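From: Mercedes Flores, Workplace Services
To: Susside House, all occupants (list)
Date: 20 August 2026
Subject: Re: Shared desks on level 2: clearing and peripherals

Dear colleagues,

I write in reply to the message quoted at the foot of this one, and for the attention of all teams who use the shared desks on level 2.

The clear desk arrangement introduced in May remains in force. It applies to every desk in the Rivadeneyra and Hinance rooms, including those booked by one person for several days in succession. Desks are to be left clear at the end of each booking. Personal items left overnight will be taken to the Skusteo counter on the ground floor and held there for 10 working days.

The provisions on peripherals have been revised and are set out under the numbered headings below. They replace the wording circulated previously.

1. Mice and other hand-held items

Each desk is to have one mouse. Where a second mouse or similar item is found on a desk, the occupant is asked to keep whichever is in use and hand the other in at the counter. Items should not be placed in drawers or moved to a neighbouring desk.

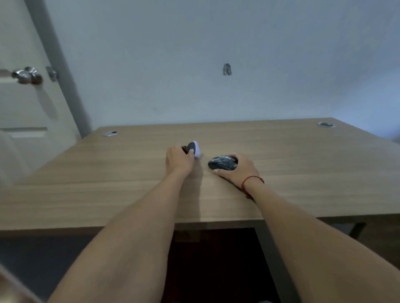 2. Cable openings

The round openings at the back of the desktop are for cables only. Chargers should be passed through from below and withdrawn when the booking ends. Paper clips, sugar sachets and similar small items must not be put into them. Loose or missing caps should be reported with the desk number.

3. Cleaning

Desktops may be wiped with the cloths provided in each room. Spray is not to be applied directly to the wood or to a mouse. The contractor will clean all desktops after 5 pm and will not move anything left on them; a desk that has not been cleared will not be cleaned.

Replacement mice are charged to the team concerned only where an item has been lost.

Yours faithfully,

Mercedes Flores
Workplace Services

On the shared desks, the Hinance room booking group wrote:

> Several of us have come in to find an extra mouse on the desk and
> no indication of where it belongs. We have been putting them on
> the window sill, where there is now quite a collection. Could
> Workplace Services confirm where they should go, and whether the
> desks are still meant to be cleared every evening or only at the
> end of a longer booking?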